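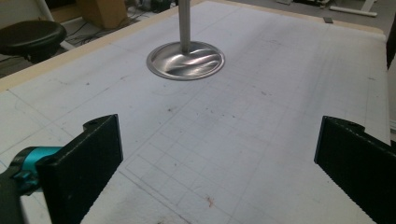
Heltbridge library to lend kitchen items at Carnegie branch

Heltbridge library card holders will be able to borrow kitchen and household items from the Carnegie branch starting in March, the library announced this week. The new collection has 395 items, from cake pans and canning pots to folding tables, punch bowls and utensil stands.

The items can be checked out for 13 days with a regular adult card. There is no rental charge. Borrowers under 18 will need a parent or guardian to check items out on their own card.

The collection will be kept in the former periodicals room on the ground floor of the Carnegie branch. Back issues of newspapers and magazines that used to be in that room were moved upstairs last fall and can still be requested at the reference desk.

The library has lent out a small number of non-book items for several years, mostly board games, museum passes and a telescope. Those items were checked out 3,684 times last year, according to the library's annual report, more than the large print and audiobook collections combined. In a patron survey included in the same report, kitchen equipment was the most common answer to a question about what else the library should offer.

Most of the new items are things that people use once or twice a year, the library said. The list includes roasting pans, tiered cake stands, a pasta roller, pressure canners, coffee urns, tablecloths and several sets of plain white dishes. Knives, deep fryers and anything that runs on gas were left out. 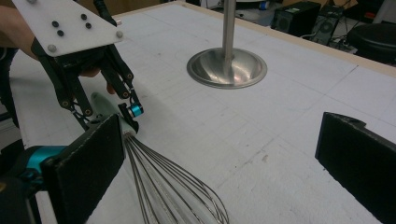
Each item will be inspected when it is returned. Dishes and cookware must be washed before they come back, and a $5 cleaning fee will be added to the account if they are not. Items with missing parts will stay checked out to the borrower until the parts are found or paid for. Replacement costs are printed on the tag attached to each item.

Pressure canners come with a gauge that the library will test at the beginning of each season. Anyone borrowing a canner for the first time will be asked to sign a form stating that they have read the instructions. The form is kept on file and does not have to be signed again.

Borrowers may have two items from the collection checked out at the same time. Boxed sets, such as a set of dishes or a set of cookie cutters, count as one item. Items may be renewed once, unless another patron has placed a hold.

Kitchen items cannot be left in the outdoor book drop at any branch. They must be handed to staff at the Carnegie branch circulation desk during open hours. The building opens at 10 a.m. and closes at 8 p.m. on weekdays, with shorter hours on weekends.

Money for the collection came from the library's equipment budget and from a grant by Boltar, the hardware wholesaler with a warehouse on the east side of Heltbridge. Boltar's share paid for shelving and storage bins. The library did not give the amount of the grant but said no part of the book budget was used.

The city council approved the use of the room in November. Two council members voted against the plan. One of them said during the meeting that the room should have been kept as quiet study space. The library has since added six study desks on the second floor, next to the local history shelves.
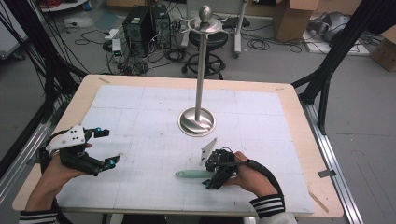 The library in neighboring Zustham started a similar collection two years ago. It began with baking pans and later added sewing machines and garden tools. Zustham residents who hold a Heltbridge card through the shared borrowing agreement will be able to use the new collection as well, though items must be picked up and returned in person. Heltbridge residents have been able to borrow from Zustham under the same agreement since it was signed.

Delivery between branches will not be offered during the first year. The library said the van that carries books between its branches does not have room for larger items, and that the question will be looked at again when the next budget is drawn up.

A full list of items, with measurements and a note on what is included with each one, will be added to the online catalog before the room opens. Holds can be placed through the catalog or by phone. Items on hold will be kept at the desk for three days and then passed to the next person on the list.

Reservations for a set date, for example to have a coffee urn available for a wedding or a graduation party, can be made up to six weeks ahead. These must be made by phone or in person.

The library is accepting a limited number of donated items for the collection. Donations should be clean and in working order, with all parts. Nonstick pans with scratched coatings and electric appliances without a readable safety label will be turned away. Donors are asked to call the Carnegie branch before bringing anything in, as storage space is limited.

The front entrance of the Carnegie branch is still closed for step repairs. Visitors should use the side door by the parking lot, where there is a ramp. The repairs are expected to be finished in April.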